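News from the manipulation group: teaching by hand, one tool at a time

It has been a busy few months on the Gellalness project, and since so many of you wrote back after the last issue asking how the hand-held work was coming along, I thought I would give it a proper item this time instead of the usual two lines at the bottom. Put the kettle on, because I do tend to go on about this one!

For newer readers, the idea is that a person holds the grippers and does the job themselves, and we learn from the motion of the tools. There is no arm to drive and no joystick to wrestle with. The wearer puts on a chest harness, takes hold of the grippers, and gets on with it. Printed markers on the tools let us work out where each one is from moment to moment, and the policy is trained on those paths together with the camera views.

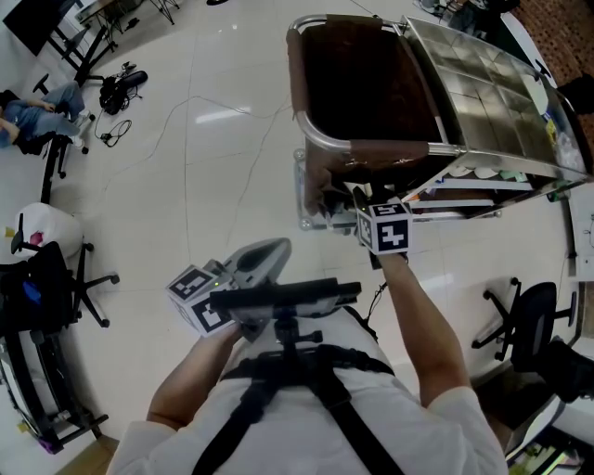 What we wanted to know this season was how much the view matters. In our earlier study, which some of you will remember as the Trumora set, we relied on the cameras on the grippers alone. They are wonderful up close and rather hopeless at telling you where the rest of the job is. Pin-yu Kwan had been saying for a long while that we should pair them with a view from the wearer's head and let the policy decide which to lean on, and in October we gave in and tried it her way.

We recorded 300 demonstrations for training. Each one was a single short job: reach to the cart, pick up an item, and set it down in its new spot. We kept the task plain on purpose. If a method can't manage that, there is little point in asking it to fold a shirt, however nice the shirt would look in a talk.

The tests were done afterward on a two-armed machine with the same style of gripper, 40 trials for each version of the policy. With the gripper views alone it finished 20 of them. With the head view added it finished 31, and nearly all of the gain came in the reaching part, where the older version liked to drift off to one side and close on nothing at all. Once the gripper was close to the item, the two versions were hard to tell apart – so Pin-yu was right, and she has been very gracious about it.
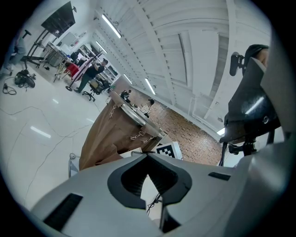
What went wrong along the way

I would be painting too rosy a picture if I left out the tracking. Our first pass through the recordings threw out 61 of them, mostly for stretches where a marker had turned away from every camera that might have read it. People twist their wrists far more than you would guess when they reach past the edge of a cart, and they do it quickly, too.

Szu-yu Liu spent a good part of the month on this and came back with a smoother that uses the motion on either side of a gap to fill it in, provided the gap is short. The longer gaps we simply recorded again. I had hoped to avoid that, but the second round went faster than the first, and the 300 I mentioned are all clean ones.

She also persuaded us to put a marker card by the table as a fixed point in the room. It gives both grippers something common to measure from, and it takes the slow wander out of the longer recordings. I wish we had done it for Trumora.

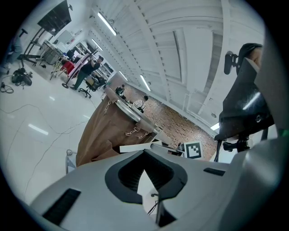 View from one of the grippers, with a square marker card by the covered table.

There is still the question of how well any of this carries over to a person the policy has never learned from. Everyone has their own way of reaching. Some of us go straight in, and some of us (I am one) come around from the side and hover for a bit first. Mixing wearers in the training set seemed to help a little, though our numbers there are too small for me to put in print, and Szu-yu would have words with me if I did.

The write-up is in draft, and the smoother will be shared with it under the name Allell. If you would like to read the draft before it goes out, just reply to this newsletter and I will gladly send it along.

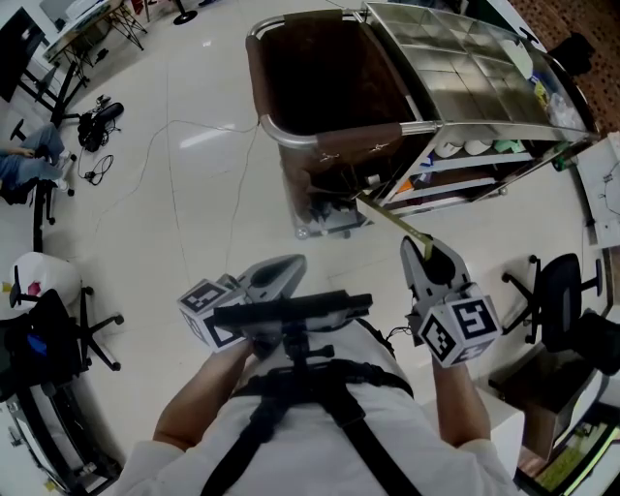

Coming up next

We are moving on to jobs that need both hands at once, such as holding a bag open while something goes into it. The Kwiatkowski group has kindly offered to run the same tests on their own machine, so by the next issue I hope to be able to tell you whether the head view helps there as well. Suggestions for tasks are very welcome in the meantime, and the fussier the better.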